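The Case for Dating Food by When It Was Opened

By Shoshana Park
March 25, 2021

The date printed on a package of food answers a question most households are not asking. It states how long the unopened product, stored as directed, is expected to hold the quality its maker wants it to have. Once the seal is broken, the conditions behind that estimate no longer apply. The printed date stays on the package anyway, and people go on reading it.

I think the opening date should be treated as the primary date on any perishable product, and that packages should carry a space to write it in. The space would be blank at the point of sale and filled in by hand. It would cost the manufacturer a small patch of label.

The objection I hear most often comes from people in packaging. Alfredo Tolentino, who spent much of his career on label layout for dairy, told me that label area is already fought over line by line, and that a blank box is the hardest thing to defend in a design review. I accept that this is how reviews go. I do not accept that it settles anything. The back panel of an ordinary tub of sour cream has room for a recipe.

A second objection is that people will not fill in the box. To get some idea of this, the Drerkbridge tenants' newsletter ran a small survey for me in March. We had 411 replies. Of those, 66 said they already wrote an opening date on at least one item in the refrigerator, using tape or a marker directly on the lid. The respondents chose themselves, and people who answer surveys about leftovers are probably tidier than average. Even so, the habit exists without any help from the package. A printed box would make it easier, and I would expect the number to rise. 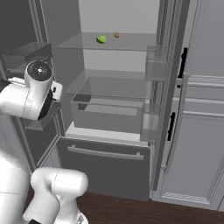 An open refrigerator in a computer rendering.

The technical argument rests on what happens after opening. A sealed jar of tomato sauce is close to a closed system. An opened one takes in air and whatever is on the spoon, and its condition from that point depends mainly on elapsed time, temperature, and handling. Of those three, elapsed time is the only one a household can record with a pen. Temperature varies between the door and the back of the lowest shelf, and few people own a second thermometer. Handling is not recorded at all.

Many packages already concede the point in small type. They say to use the contents within a stated number of days after opening. This is a useful instruction with a missing input. A reader who does not remember the day of opening has to guess, and two people sharing a kitchen will often guess differently. The careful one discards good food. The other eats something that should have gone out on Sunday's trash run, or whatever run comes next.

Electronic labels have been proposed as the answer. Mikkel Lykkegaard has written in favor of a tag that starts a timer when the seal breaks, and his design is sound as far as it goes. It also needs a power source, a reader, and a plan for disposal, on a container that may be used for less than a week. I would like to see it tried on costly items such as infant formula. For mustard it is too much equipment.

There is a harder problem with products that are opened many times over several months. Soy sauce, pickles, and hot sauce are stable enough that an opening date carries little information, and a box on every bottle would teach people to ignore the box. I would leave these products out. The rule should cover foods whose makers already print a limit in days after opening. That group is easy to identify, and the wording on the label would hardly change. The blank would follow directly after the instruction, on the same line where possible, in a coating that takes ordinary ballpoint ink.

The coating matters more than it sounds. Glossy film rejects ballpoint, and most markers smear on a cold surface with condensation on it. A matte patch large enough for a month and a day would be sufficient. The year can be omitted.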